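Workshop > Electronics Bench > Tips

Bench habits that keep my home-built gadgets alive

I've been soldering things together in the spare room for years now, and most of what I know came from wrecking parts. A few of these will be old hat if you build circuits a lot, but my friend Kirsty Bramwell asked me to write them down, so off we go!

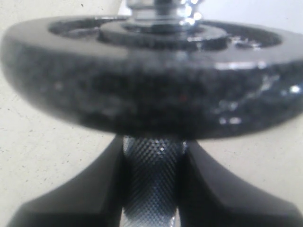
Check the battery before you blame the circuit

I once spent a whole evening chasing a fault in a little audio amplifier (I'd pulled the op-amp, resoldered half the board, said some words) and the 9 volt battery was flat. Measure it with the circuit switched on, too. A tired battery can look just fine with nothing hooked up to it and then sag the moment you ask it for any current.

Label your resistors when you take them out of the strip

Brown and red look the same to me under a warm bulb. I write the value on a scrap of masking tape and fold it over one leg. The 300 ohm ones are my worst offenders, they always end up in with the 3k. If you find a loose one later, put the meter on it and don't trust your eyes.

Tin the tip before you put the iron away

Melt a good blob of solder on the tip, switch off, and leave the blob there. Wipe it when you heat up again. My current tip has outlasted the last 2 put together, and the only thing I changed was this.

Keep the scope ground lead short

That long clip lead picks up all kinds of junk. For anything fast I take the clip off and use the tiny spring that came with the probe, the one everybody loses on day one. Mine lives in a mint tin with the spare fuses. Keith Oakley tapes his inside the lid of the probe case, and that may be the smarter way to go.

Twist your power wires

Red and black, twisted together, all the way from the supply to the board. Chuck the ends in a drill and go slow. It cuts down on hum and the bench looks a lot tidier too.

Write on the board

Date, supply voltage, which pin is which. Last August I dug out a timer I'd built and had no clue whether it wanted 5 volts or 12. I guessed 12. It wanted 5, and I'm still waiting on the replacement chip.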